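4.2 Desk Chores: Simulated Trial

Run this trial before assigning the Dravska two-arm unit to any household chore.

1. Load the desk room in Coltbridge.
2. Set the arm speed limit to 70.
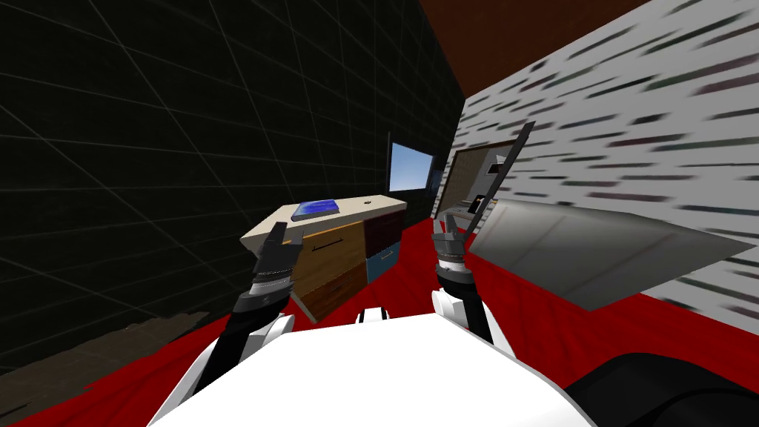 Figure 9. Both grippers raised near the desk.

3. Select one task: open a drawer or move the flat item on the desktop.
4. Run the task 100 times and save the log.
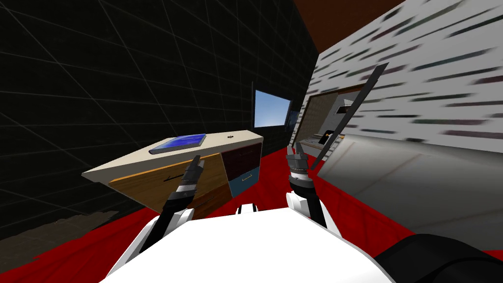
5. Review each failed run before changing any setting.

Caution: A passing score in simulation does not qualify the unit for unattended work. Household chores still require an operator within reach of the stop control.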